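Soline Student Robotics Club Opens Towel-Folding Challenge to New Teams

Tiltiver project enters its second season with more practice hours and a bigger pile of laundry

The Soline Student Robotics Club is happy to announce that its Tiltiver project, in which students teach two-armed robots to pick up, straighten and fold household towels, is back for a second season, and that sign-ups are now open to students from any department (yes, including those who have never touched a robot before!).

Tiltiver began as a class assignment and grew well past it. Last season the club's members logged 700 practice folds between them, and this year they have set their sights on 2000 before the spring showcase in April. It is slow, patient work, and anyone who has wrestled with a basket of laundry at the end of a long day will have some sympathy for the robots.

"People ask us why towels, and I always tell them to go home and watch their own hands," said Comfort Mensah, who leads the club. "You feel for the corner, you give it a little shake, you change your mind halfway through – and you do it all without thinking. Our students have to think about every bit of it, and they come back the next evening wanting to do it again, which makes me very proud."

Teams work with towels of different colors, weights and weaves, starting from a heap. A fold is scored on how well the edges line up, with extra points for a towel that is picked cleanly from among its neighbors. The season's top team will receive the Dehghan Prize, worth $200 toward parts, and will present its work at the Taltetti Student Robotics Day. 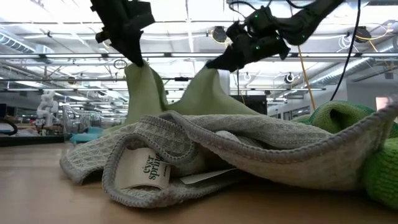
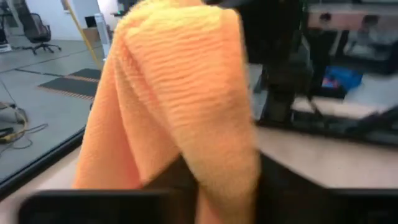

Tiltiver towels in the grippers during work on the challenge.

How to Join

The club has room for 70 students this season. Beginners are paired with a returning member for their first month, and evening sessions start at 6 p.m. Sign-up forms are available at the Soline front desk through the end of January. Clean towels in good condition are also very welcome – the thicker the better – and can be left at the same desk.

About the Soline Student Robotics Club

The club is run by students for students and meets throughout the school year. Members build, program and look after their own projects, and visitors are invited to the spring showcase free of charge. Press questions may be sent to Comfort Mensah through the club office.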